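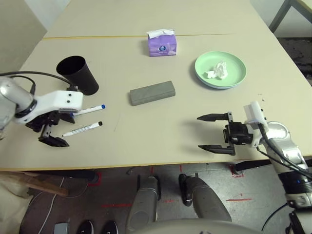 읽는 시간 1분

학생 로봇 동아리 '토타우(Totau)'가 10월 교내 발표회에서 양팔 로봇의 책상 정리 과제를 공개한다. 마커와 컵, 휴지처럼 책상 위에 흔히 있는 물건을 집어 정해진 자리로 옮기는 과제다. 동아리가 낸 안내문에는 "일상을 바꿀 정리 로봇"이라는 문구가 큼직하게 적혔다.

문구만큼 기대해도 될지는 따져 볼 일이다. 동아리가 밝힌 연습 기록은 모두 1,481회다. 이 가운데 사람이 조종한 것이 약 700회이고, 로봇이 혼자 움직인 나머지 기록의 성공률은 공개되지 않았다. 한 번이라도 사람이 손을 댄 시도를 성공으로 쳤는지도 안내문만으로는 알 수 없다.

시간도 문제다. 동아리가 가장 잘됐다고 꼽은 시도에서 마커 하나를 옮기는 데 47초가 걸렸다. 사람이라면 책상을 다 치우고도 남을 시간이다. 동아리 측은 속도보다 정확도를 우선했다고 설명했지만, 정확도를 어떻게 쟀는지는 발표회에서 밝히겠다고만 했다.

대회 성적 역시 아직 없다. 토타우는 발표회 이후 학생 로봇 대회 '피바리(Pivari) 챌린지'에 참가를 신청할 계획이다. 이 대회는 물건의 위치를 심사위원이 그 자리에서 바꾸기 때문에 익숙한 배치에서만 통하는 로봇은 예선을 넘기 어렵다. 교내 시연은 배치를 동아리가 직접 정한다.

발표회는 오후 2시 클리비츠(Clivitz)관 1층에서 열리며 관람은 무료다. 질의응답은 시연이 끝난 뒤 진행된다.

문의: 클리비츠 학생소식 편집실 | 무단 전재 및 재배포 금지 | 맨 위로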